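3.2 Bulbs, sockets and the business of screwing in

I have to admit I never gave light bulbs much thought before Lucinda Begay and I started going through the Trukthorpe household diaries, where changing one comes up in 101 entries (more than washing-up!). People grumble about it a lot, and it's mostly the thread they grumble about.
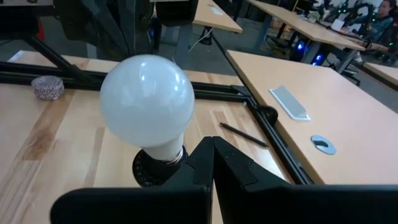 Figure 6. White globe bulb in a black socket, with a little of the metal thread showing.

A big round globe is lovely to look at but awkward to hold, and our diarists kept telling us they weren't sure when to stop turning. Loretta Park calls this "the nervous last bit", and I've happily stolen the phrase. Table lamps bring a worry of their own, as you're also minding whatever the bulb is standing on.

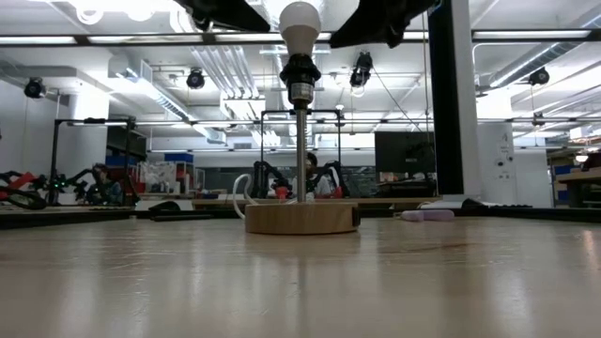

A round base and a thin stem leave you wondering where to put your other hand, and the diaries split on it: some people grip the socket, some lean on the base, and one lady in Achterberg tucks the whole lamp under her arm. I rather like her method, though I wouldn't try it with the cord plugged in.

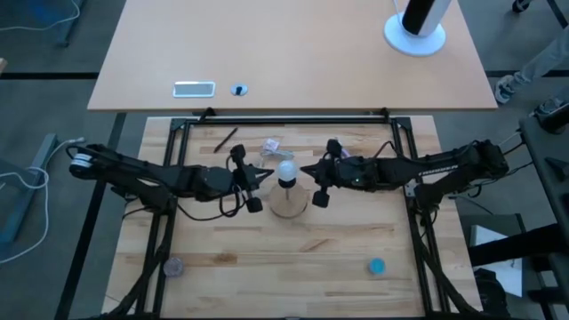
3.3 What the diaries say about shades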